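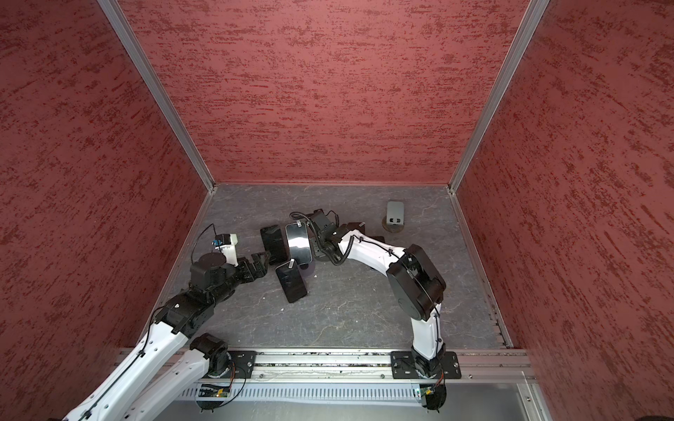 Can a school club train a two-arm robot to put phones on a stand, or is that too hard for beginners?

Plenty of clubs manage it, but start with one arm and one phone, and only bring the second arm in once the first does the job most of the time.

Asked by Karla Quintero

Hiya, I help out at a robotics club (11 to 16 year olds, Monday after school) and we're entering the Vevov challenge in May. The task is picking up old phones and standing them in a holder. We've recorded 46 demos so far and the left arm keeps nudging the phone just before it closes on it. The kids are getting a bit fed up! Is it more demos we need, or are we doing something daft?

3 answers

Leszek Makowska
Had exactly this with my lot last year. Check who's driving. We had five kids taking turns and every one of them came in at a different angle, so the arm learnt a sort of mushy average. We picked one approach, chucked out the messy recordings (painful, I know) and did them again with two drivers. Loads better. Also look at your wrist cable, if it's tugging at full stretch the gripper ends up a few mm off and you'll blame the software for weeks like I did.

Majdi Shboul
more demos. 46 is nothing

Chutima Thammasiri
I'd go with Leszek on this, though Majdi has a point as well. Once your drivers agree, move the phones about between recordings, and do some face up and some face down, as shiny backs really threw ours. Keep the stand in one place till the picking works, then start shifting that too. And let the kids keep a log of the misses! Ours spotted that 13 of theirs were all in the same corner, and it was just a loose screw in the base.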